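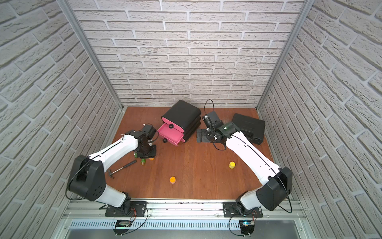 4. Setting up the card shuffler

The Wasberg shuffler takes up to 2 decks of standard poker-size cards. Plastic and paper cards both work, but don't mix them in the same load.

4.1 Place the shuffler on a flat, level surface within reach of the dealer. Leave the rear vents clear.

4.2 Plug the power adapter into the rear socket, then into the wall. The front light turns orange.

4.3 Press and hold MODE until the display shows 9. This is the menu for card type. Use the arrow keys to choose PAPER or PLASTIC, then press MODE again to save.

4.4 Square the cards and place them face down in the top tray. Take out jokers and cut cards first.

4.5 Press START. When the light turns green, lift the cards from the lower tray.

Note: If you are using Cuevas bridge-size cards, fit the narrow guides supplied in the accessory bag. The guides click in from the front - don't force them from above.

Caution: Unplug the shuffler before reaching into the rollers. Keep sleeves, lanyards and jewellery away from the trays.

4.6 Clean the rollers every 600 shuffles, or sooner if the display shows DIRTY. Use a dry, lint-free cloth. Alcohol wipes will harden the rubber and change its colour.

Replacement rollers are sold as a pair, part number 3396. To reset the counter after fitting them, see section 7.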